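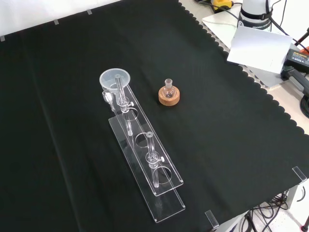
Clear acrylic stand with funnel, on black cloth.

Plellow Ink Making Set

£135 inc. VAT
In stock
Sold by: Cedeck Art Supplies
Delivery: mainland UK free, islands please ask first

Page updated 2 September 2019. New jars, new lid type, price same as before.

What it is

A set for making your own drawing and writing ink from plants. Oak galls, walnut husks, elderberries, onion skins, whatever is in the hedge. Put together by Oskari Saarinen, who taught the evening ink class here until July and still answers the awkward emails.

Not a toy set. Fine for older children with a grown-up next to them, see the iron note further down.

In the box

Six glass jars with black screw lids
Dried oak galls, one bag, crushed
Walnut husk, one bag
Iron sulphate, small tub, childproof lid
Gum arabic, powder
Whole cloves (these stop the mould, dont leave them out)
Coarse and fine filter papers
Muslin square
Two dip pen holders, mixed nibs
Blank labels
Recipe booklet, stapled

Not in the box: pan, spoon, gloves, paper. Use an old pan you don't mind losing. Stainless or enamel. Aluminium will change the colour and so will cast iron, which may be what you want, but do it on purpose.

Colours you can expect

Oak gall with iron -- goes on pale grey, darkens to near black as it sits in the air. Leave overnight before judging it.
Walnut -- warm brown, very forgiving, good first one to try.
Onion skin -- yellow to orange. Add a pinch of iron and it drops to olive.
Elderberry -- purple in the jar, fades to a dull blue-brown on the page. Pretty for a few weeks. Don't use it for anything you want to keep.

Every batch comes out a bit different. Soft water and hard water give different results too. If you need the same brown every time buy a bottled one, we have plenty on the Appiah pages.

Straining

This is where most people rush. Let it cool. Muslin first, then coarse paper, then fine. If it drips slowly leave it alone, squeezing pushes all the bits through and they end up in your nib. Walnut takes ages. Go and have lunch.

Cover the table. Iron gall does not come out of anything.

Fountain pens

No. Dip pens and brushes only. Iron gall made at home will clog a fountain pen and can eat the metal parts. We get asked this more than anything else and the answer hasn't changed.

Iron sulphate -- read this bit

Harmful if swallowed, irritates skin and eyes. Gloves on, window open, keep it well away from pets and food. Don't put the pan back in the kitchen afterwards. Safety sheet is tucked in the booklet, ask if yours is missing.

Keeping

Fridge, labelled clearly, 3 months for berry inks. Gall and walnut last longer. Fur on top means it's gone, tip it away. A slight sludge at the bottom is normal, shake and carry on.

Refills

Oak galls, crushed, per bag
Walnut husk, per bag
Gum arabic, powder
Fine filter papers, box of 1,000 (for schools mostly)
Spare jars with lids

Iron sulphate refills can't go overseas. Sorry. Carrier rule.

Customer comments

"Walnut worked first time, gall ink took me two goes as I boiled it too hard. Booklet does say simmer. Lovely black in the end." -- Amr Ramadan

"Good set. Would have liked more galls and fewer labels. Nibs are decent." -- Zoltán Nyitrai

"One jar arrived cracked, replacement came quickly. Used the onion recipe with my art group and they all want to do it agian." -- Shabani Simiyu

Reply from Cedeck: thanks all. We've asked for bigger gall bags. Jars now wrapped singly.

Returns

Unopened, send it back within the month. Opened tubs and plant material we can't take. Breakages -- email a photo with the order number, no need to post the bits.

Trade and schools

Ask for Volodymyr Kushnir at the shop. Class packs made up to order, allow extra time at the start of term.

Goes well with

Pinside dip pen nibs, pointed, mixed tin
Appiah walnut ink, ready made
Plellow heavy cartridge pad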